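Print | E-mail this page

Lurngate Manipulation Project: equipment report, second quarter
Tuesday, July 5, 2022

Spending against the equipment line since April has gone mostly to hand-held grippers and the tables they are used at. We asked for five stations and have set up four. The fifth is waiting on a table top that came in the wrong size and went back to the supplier.

The grippers are from Nemik. We bought them in pairs, one for use and one for spares, and that has worked well enough that we would like to keep doing it. Finger pads are the part we expect to replace most often. Our first budget had no line for pads at all. A set costs $13 less when ordered with the gripper than when ordered later, so the next order should include them.

Ojala quoted $586 per station for tables and floor rails. Dotov quoted $713, with delivery and assembly included. We went with Ojala and did the assembly ourselves over two afternoons. For the last station I would ask for a new quote from both, as the Ojala price was only good through the end of June.

We have not spent anything on cable covers. The plan left them for the third quarter, and I would now move them up. The stations are on carpet, so the stick-down kind is no use, and the weighted kind costs more. I have put $300 against this in the revised budget, to be taken from the shipping line, which is underspent. 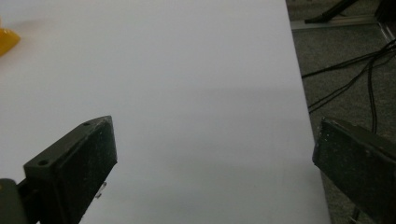

Rongrong Qiu
Equipment Coordinator, Lurngate

The white table tops will stay as the standard for all stations. Small objects such as the yellow one are easy to pick out against them, and we can get the same finish from either supplier. Cables are run on the carpet beside the table for now.

Two decisions are needed from your office before we order again: whether the pads can be charged to equipment or must go under supplies, and whether the move from shipping to cable covers needs a signed change form. Xinyi Liao has the revised budget sheet and can send it with the receipts.

Print | E-mail this page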